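The Kitchen Table Column: Toast, Dish Racks and a Small Confession
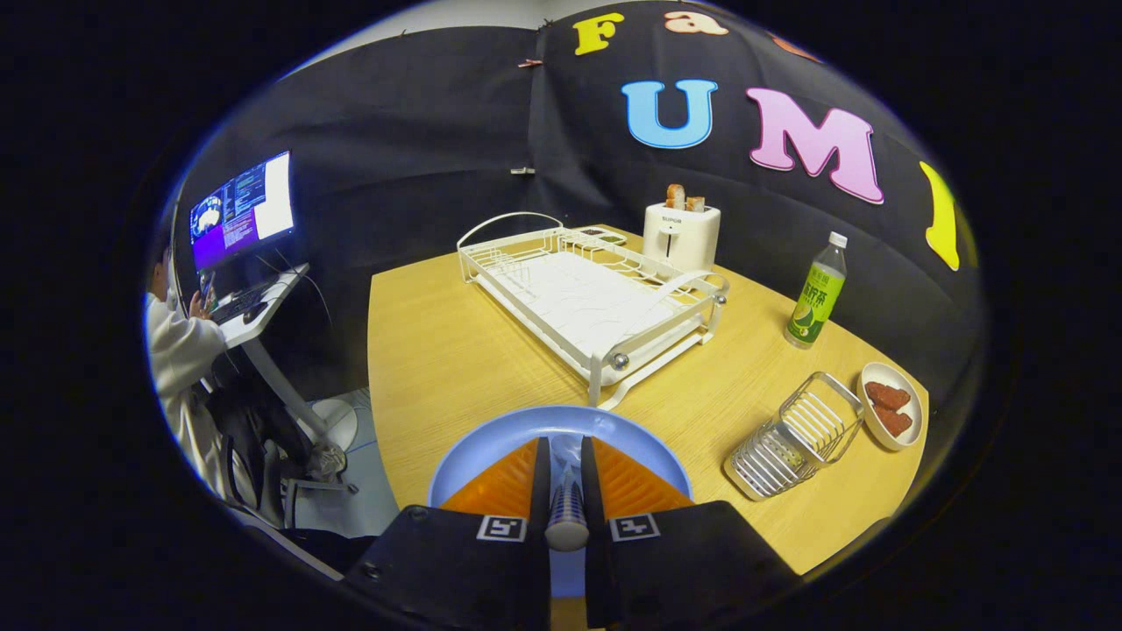 I have been meaning to write about breakfast at work since the middle of October, when Anastasia Stamatopoulos stopped me on the stairs and asked, very kindly, whether I planned to cover anything this fall besides soup. She had a point (there were a lot of soups!), and breakfast is a subject I could go on about all day, so let me start with the part everybody skips, the clearing up. A breakfast table at home gets used two or three times a day and has a sink a few steps away. One in a workroom has to hold the food, the dishes and all the washing-up things at once, and you learn pretty fast what earns its spot. I'm very fond of a white wire dish rack with a flat tray, standing right on the tabletop next to the toaster, with two slices already up and browned along the top edges. It looks like somebody's kitchen, and I think people behave a little better around things that look like somebody's kitchen.

Now, the rack. I held out against one for years at the old Sedero building, where we dried everything on a folded dish towel and the towel was damp from morning to night. Then Rafail Ververidis brought one in from home, and I was won over by lunchtime. Get one with a tray, please, even if the one without is cheaper. Wipe the tray when you wipe the table, and once a week take the whole thing to the sink and go over the wires with a brush and hot soapy water, paying attention to the corners where the feet are.

Sponges are the next thing, and I know some of you have feelings about sponges. Mine is that a sponge should never lie flat on anything. A little wire holder lets the air get at it from every side, and it will last you so much longer and smell so much nicer. Ours at Visness cost next to nothing, and I have bought the same one for my mother and for both my neighbors.

The toaster needs less than you'd think. Unplug it, let it cool down all the way, slide out the crumb tray if yours has one, and tap it over the trash. If there isn't a tray, turn the toaster upside down over a newspaper and give it a gentle shake. Please don't go in with a fork, Rafail. Wipe the outside with a damp cloth and leave the inside alone.

As for what to put next to the toast, I'm a simple person and would be happy with a couple of pieces of sausage on a small dish. I like the small dish especially. A big platter on a work table always ends up with one lonely piece going dry at ten o'clock, and a small one gets finished and washed. If you cook your sausage at home the night before, cool it, put it in the refrigerator in a covered container, and warm it through properly in the morning. A spoonful of mustard is nice, and so are sliced tomatoes while you can still get decent ones.

I promised a confession. For most of last winter I rinsed my plate and left it in the rack with the egg still on the underside, and Anastasia quietly washed it again after me. I only found out at the Tsoukalas lunch, in front of everyone, and I have washed both sides ever since.

Next time I'd like to do spreads, the kind that keep in a jar, and I already have a lovely fig one from the Estudora office. If you have a favorite, write it on a card with the amounts and leave it in my mailbox downstairs. Neat handwriting is very much appreciated, and so are samples!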